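Waffle cloth

Waffle cloth, also sold as honeycomb cloth, is a name given to woven or knitted fabric with a surface of small raised squares and sunken pockets. It is used for towels, robes, bedding and light shirts. The name describes a look more than a method, and much of what is said about the cloth in shops and household guides rests on thin evidence.

Structure

In the woven kind, some threads pass over several others before going back under, and these longer floats pull the cloth into ridges when it comes off the loom. Knitted kinds get a similar grid from tucked or held stitches. The two behave differently: knits stretch and drape, while wovens tend to shrink more sharply in the first wash. Sellers often use one word for both, and piqué knits with a very shallow texture are sometimes sold under the same name.
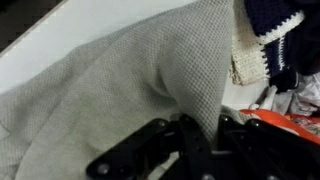

Claimed origins

A story repeated in several trade pamphlets says that weavers in the hill town of Osta were making honeycomb towels by 1464. The date comes from a single line in a guild account, which lists "pitted cloth" with no price, fiber or width. The term could mean a honeycomb weave. It could just as well mean cloth with holes in it, sold cheap. No piece of that age is known to survive, and the towel now shown in the Osta town museum is machine made.

The rival claim, from the port of Pleltari, is weaker still. It depends on a pattern book whose pages were rebound at least once and whose draft for a honeycomb weave is in a later hand.

Absorbency

The usual claim is that the pockets hold more water than flat cloth and let it dry faster. The first half is reasonable, as a deeper surface gives water more places to sit. The second is harder to support. The Massawe mill once advertised that its towels dried in 12 minutes, but gave no room temperature, humidity or starting weight – without those, the number says very little. A later comparison by the Imlow textile school used 133 samples and found that fiber and cloth weight mattered more than pattern. Its samples were new and unwashed, so even this result may not hold for a towel in daily use. 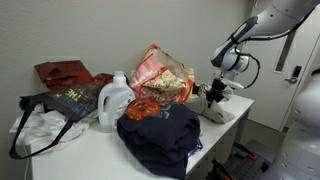

Care

Most labels call for a warm wash and low heat. Advice to avoid fabric softener is common and fairly sound for cotton, where a coating can slow the uptake of water. The promise that a good waffle cloth will keep its texture for 200 washes appears on many labels, usually with no test named. Ironing flattens the ridges, though they often come back in part after the next wash.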